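Chapter 7
Chores as Engineering Problems

7.1 The question and its terms

Whether a machine can do a household chore is a question with at least three separate meanings. It may ask whether the chore has ever been done by a machine under any conditions. It may ask whether a machine does it often enough, and in enough different rooms, to be worth owning. Or it may ask whether the machine does it at a cost and speed that a household or a small workshop would accept. Public discussion tends to run the three together. In this chapter they are kept apart and called demonstration, reliability and economy.

Dishwashers and washing machines pass all three tests, but they pass them by changing the chore. A person loads the drum, a person empties it, and the machine works on a sealed volume whose shape it knows in advance. The chores that remain are largely those in which the machine would have to come to the work: clearing a table, putting tools back in a drawer, moving stock from a trolley to a shelf. We call these open chores. The term is due to Ghoneim, whose notes for the Ratthorpe short course form the basis of sections 7.3 and 7.4.

An open chore has a starting state, a finished state and a set of permitted actions. It also has a tolerance, and the tolerance is seldom written down. A householder who asks for the table to be cleared doesn't say how far from the edge a cup may be left, or whether the salt is included. A shop-floor supervisor is usually more exact, although Ragab's survey of job sheets at the Dorley works found that the word "tidy" was used without any further instruction on 407 of the 882 sheets examined.

7.2 Approach before contact

Most textbooks on manipulation begin with the grasp. We begin earlier, with the approach, for the practical reason that a large share of failures in open chores are settled before anything has been touched. The gripper arrives at the wrong height, or at an angle from which only one finger can reach the work, and no later correction is available within the time allowed.

Simulation is the usual place to study approach. A simulated room can be put back to its starting state at no cost, and a collision breaks nothing. The surfaces in such rooms are often given strong patterns, such as brick, tile or wood grain, with little regard for what a real kitchen or workshop would contain. A pattern gives the vision system edges to work with. It can also mislead, as when a regular grid is seen at a slant and the spacing of its lines changes across the view.

Figure 7.1 Open two-finger gripper facing a red brick-textured panel, with an orange wood-grain surface to the upper right. Simulated view.

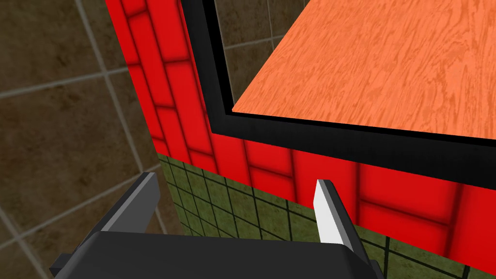

7.3 What the wrist view leaves out

A view taken from just behind the fingers has one clear merit. The fingers stay in it, so the distance between finger and work can be judged in the same view that shows the work. For the last part of an approach this is the most useful view there is.

Its weakness is extent. Large surfaces pass out of view on one side or more, and the controller must decide what they are from a corner or a length of edge. In Figure 7.1 the orange surface might be a table top or a shelf; both readings fit what can be seen of it. A person standing in the room would settle the matter by stepping back. A fixed-base arm can't step back, and even a mobile one pays for the movement in time.

Three remedies are in common use.

(a) A second camera, mounted away from the arm. It supplies the extent that the wrist view lacks, but its line of sight may be blocked by the arm itself at the moment of contact.

(b) A stored map of the room. It works well on a shop floor where benches are bolted down, and poorly in a home where chairs are moved several times a day.

(c) A short history of earlier wrist views, joined together. The history is only as good as the arm's knowledge of its own position, and small errors at the joints are added to the picture of the room.

In trials on the Prokitz bench, Alaoui and Amrani used (a) and (c) together. Each run was limited to 60 seconds, and a run was stopped at once if a finger touched any surface other than the target. They report that most of the stopped runs involved an overhanging edge, and that the error lay more often in height than in sideways position. Their explanation is that an edge seen from above and behind gives good evidence of its direction and weak evidence of its distance. We return to their data in section 7.8.

Readers should note the rule about stopping. Under a looser rule, in which a light touch is forgiven, the same controller would have scored a good deal higher. Published success rates can't be compared until the stopping rules have been compared first -- a point that Gaber makes at some length in his review, and which is still widely ignored.

Figure 7.2 Open gripper near the lower corner of an orange wood-grain board. A black band lies between the board and the red panel. Simulated view.
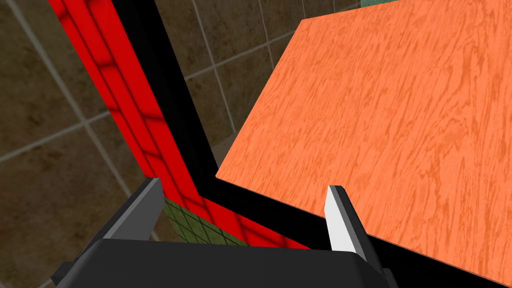 7.4 Edges, rims and dark regions

The black band in Figure 7.2 is the kind of region that causes the most trouble in practice. Together with the red panel it looks like the rim and inner wall of a bin or other container. A controller that takes it for a solid border will plan to pass above it, or to rest a finger on it. A controller that takes it for an opening may try to reach in. The two plans part company early, and the evidence from a single view is thin.

Let the controller hold two readings of a dark region, solid and open, each with a weight. The weights are revised as new views arrive. A simple policy is to act on the heavier reading once it exceeds a fixed threshold, and otherwise to move the camera. The cost of the extra movement is set against the expected cost of a wrong contact. In a simulated room the second cost is close to nothing, and a policy tuned only there will tend to act too soon. This was the main finding of the Wike transfer study, in which controllers trained without a contact penalty were moved to a real arm and needed, on average, 30 further hours of adjustment before they could be left to run.

The result bears on the question set out in 7.1. Many open chores have been demonstrated. Few are reliable, and the gap between the two is made up to a large extent of cases like this one: a border that might be a hole, or a surface whose far side can't be seen. Economy comes later still and is deferred to Chapter 9.

7.5 Terms used in the rest of the chapter

Approach: all motion up to first contact with the target.

Stopping rule: the condition under which a run is ended and counted as a failure.

Dark region: any connected part of a view in which neither texture nor depth can be recovered with the sensor in use.

Reset: the return of a room to its starting state. In simulation a reset is a single command. In a house it is itself a chore, and its cost must be entered in the accounts -- see exercise 7.4.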